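Unit 4 handout: Notes from the Castgate lab visit
Instructor: Bethel Gudeta

Read these before the March discussion section. They cover the gripper demonstration only; the notes on mobile bases are in Unit 5.

What we were shown
Ayana Habte ran the arm through a pick and place routine with small household items. The task list has 20 items, and we saw 13 of them. Each one is recorded from a camera at the wrist. The group has more than 1,000 recordings so far.

Terms to know
Parallel grasp: two fingertips close on opposite sides of an object.
Linkage: rigid bars joined at pivots. It carries motion from the motor to the fingertips.
Occlusion: one thing hides part of another from the camera. At the wrist, the gripper itself is often the cause — plan for it.

For section
Sketch a linkage gripper and mark the pivots. Then write half a page on how you would grasp a thin, upright object. Send questions to Eldana Tilahun by 5 p.m. the day before.

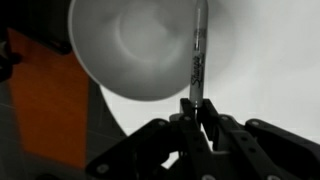

Fig. 4.2. Wrist camera view, Sharpie marker held upright between the fingertips.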